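Selholm Handling Cell: Demonstration Visits

Home / Equipment / Handling / Selholm cell

Product status: available to order
Page updated: 08/05/2019

Overview

The Selholm handling cell is a bench-mounted robotic station for soft and irregular goods. It is supplied by Dokov to laundries, garment repair shops, rental firms and training colleges. Prospective customers are asked to attend a demonstration visit before placing an order. The visit takes place at the Norðdahl workshop, where the cell can be seen on a normal working bench among the engineering staff.

A visit may be booked by any organization that handles textiles or mixed household goods. There is no charge. Groups of up to seven can be received at one time, and larger parties are divided between a morning and an afternoon session.

What the visit covers

The visit begins with a short safety briefing, after which the group moves to the bench. An engineer presents the gripper, the control station and the task editor, and then runs a set of handling tasks with cloth items. Visitors are free to ask for a task to be stopped, repeated or run at reduced speed. The second half of the session is set aside for the customer's own goods.

Cloth remains the most demanding material for a station of this kind. A towel seldom lies the same way twice, and a heavy garment may fold over an edge or hang unevenly from a raised support. The demonstration tasks are therefore set up with loose placement, and items are not squared or pressed beforehand. Raised supports and ordinary tabletop objects may be left within the working area, as they would be on many customer sites.

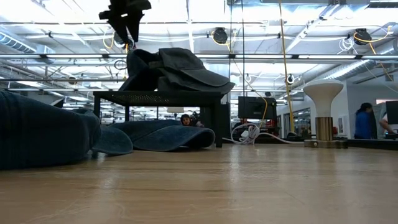
Okero, writing to the sales office after a visit in January, remarked that the session had been more useful than the printed specification, but that too little time was given to thick garments with stiff parts, and asked whether a customer could send such items ahead. Customers may now do so. Goods sent in advance should reach the workshop at least 21 days before the visit, marked with the booking number, and will be returned at the end of the session or by carrier.

Bringing your own goods

Each organization may bring or send up to 30 items. The following are accepted:

Towels, cloths and flat linens
Jackets, workwear and other heavy garments
Folding covers and soft bags
Small rigid objects that share a bench with textiles

Items should be clean and free of pins. Goods treated with oils or solvents cannot be accepted. Glass and other fragile objects may be placed on the bench by agreement with the engineer, and remain the responsibility of the customer.

Results are recorded on a session sheet, which lists each item, the task attempted and the outcome, including any attempt that did not succeed. A copy is given to the customer. Dokov does not publish session sheets or share them with other customers.

Equipment supplied with the cell

Gripper with mounting bracket
Control station and task editor, with one license
Overhead cable support
Set of reference cloths for daily checks
Operator manual, printed and electronic

The bench, raised supports and monitor are not included. Customers who already own a suitable bench should send its measurements with the booking form so that the engineer can advise on placement.

Site requirements

The cell may be installed in any dry indoor room with level flooring and even lighting. Strong reflections from a polished tabletop can affect the reading of dark cloth, and a site survey will note whether a matte surface is advised. The space above the bench must be kept clear of hanging cords within the reach of the arm.

Attending a visit

Visitors should arrive in closed shoes, with long hair tied back. Loose scarves and lanyards must be removed before approaching the bench. Photography is permitted in the demonstration area, except at the desks of engineering staff. The bench is reached by a level route from the main entrance.

Booking

Please complete the visit request form and quote reference Selholm 73. State the number of visitors, the type of goods handled and any access needs. The sales office will confirm the session in writing. Changes to a confirmed booking should be made by replying to the confirmation message.

Related pages: Spare parts / Operator training / Service agreements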